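Guides > Tsolakis Square Table > Setting Up > Section 4: Finding a Good Spot

Now that the legs are tight and the top is facing up, take a little time over where the table is going to live. It's much easier to move it now than after you've filled it with things you love!

1. With a helper on the opposite side, lift the table and carry it to its spot. Please don't drag it, even a short way -- plank floors scratch easily.

2. Leave enough room to pull a chair out all the way and sit down comfortably. A chair with a curved back can be tucked in at a corner when you aren't using it.

3. Press down gently on each corner in turn. If one dips, turn the foot under that leg until the wobble is gone.

CAUTION: Never stand a table leg on a power cable. Run cords well clear of the legs and of anywhere people walk, and keep a pedestal fan far enough back that nothing on the table can blow into it.

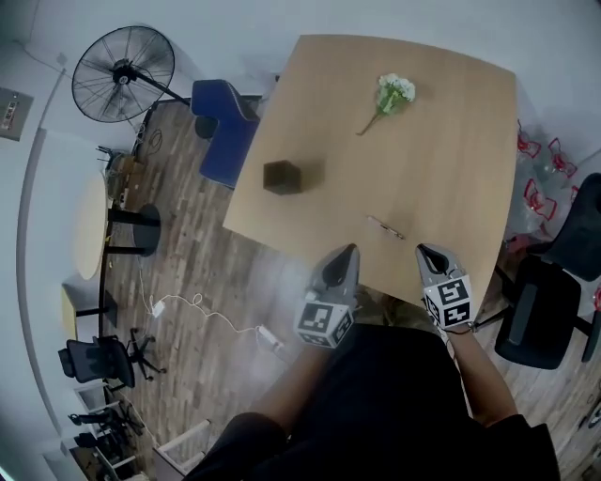 4. Wipe the top with a soft, barely damp cloth and let it dry before you set anything down. After that, decorate as you please -- an artificial flower stem, a little box, a pen for jotting down notes (light wood is very forgiving company for most colors).

NOTE: Small boxes with rough bottoms can mark the finish. Felt pads, part 111 in your kit, will take care of that.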